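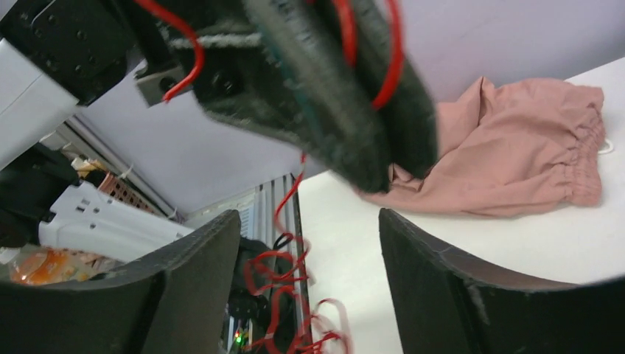 Dark surfaces with a felt-like look. A few frayed fibres show along one rim.

What is felt?

Most cloth is woven or knitted. Woven cloth has two sets of yarn that cross over and under each other. Knitted cloth is made of loops. Felt has no yarn in it at all. It is a sheet of separate fibres tangled so tightly that they cannot easily be pulled apart.

A fibre is a single, very thin strand. Wool fibres come from sheep. Under a microscope, the outside of a wool fibre is covered with tiny overlapping scales, a bit like the tiles on a roof. All the scales on a fibre point the same way, from the root towards the tip. A fibre slides easily in one direction and catches when it is pushed in the other.

How wool turns into felt

Wool needs moisture and rubbing to make felt. Warmth and soap help.

Wet felting has four stages.

Carding: the wool is combed so that it is free of knots.
Layering: thin layers are laid down, each one at right angles to the one before it.
Wetting: warm, soapy water is added. The fibres swell a little and bend more easily.
Fulling: the wet wool is rolled, pressed and rubbed. The fibres creep past each other, the scales catch, and the sheet becomes smaller and thicker.

This is also what happens to a wool jumper in a hot wash. Felting cannot be undone, so the jumper stays small.

Felt made with needles

Polyester and other synthetic fibres have no scales. Factories make felt from them with barbed needles. A barb is a small notch that grabs fibres and drags them down through the layers. A machine at the Zesunthorpe felt works carries 430 needles on one board. The board moves up and down while the loose fibre passes beneath it.

Why felt goes fuzzy

Some fibre ends stick out of the surface of felt. When the surface is rubbed, more ends work loose and stand up. This is called fuzzing. If the loose ends roll together into little balls, it is called pilling. Cut edges often wear first. Felt does not unravel the way knitting does, as it has no long yarn to pull.

Where felt is used

Felt is used for hats, slippers, piano hammers and the pads stuck under chair legs. It holds a lot of air between its fibres, which slows down heat and soaks up sound.

Words to know

Barb: a notch on a needle.
Carding: combing fibres before use.
Fulling: shrinking and thickening wool by rubbing it while wet.
Pilling: small balls of loose fibre on a surface.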